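May, late morning

Well, the Wostar sample pouches finally came, and I'm so pleased with them - three minis each, day cream, cleanser and the little lip balm, all tucked in together. We had 67 sign-ups for the giveaway before I closed the form, and 6 of those were doubles (same address, different name, bless them).

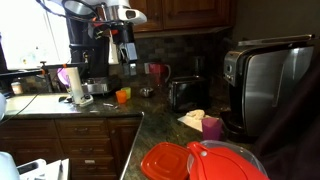 Rutilio Cuautle thinks we should let the doubles through anyway, as a second pouch costs us less than an angry email. I can see his point, but I'd like to ask Cárdenas first.

Still to do: labels, and two pouches with sticky zippers to swap out.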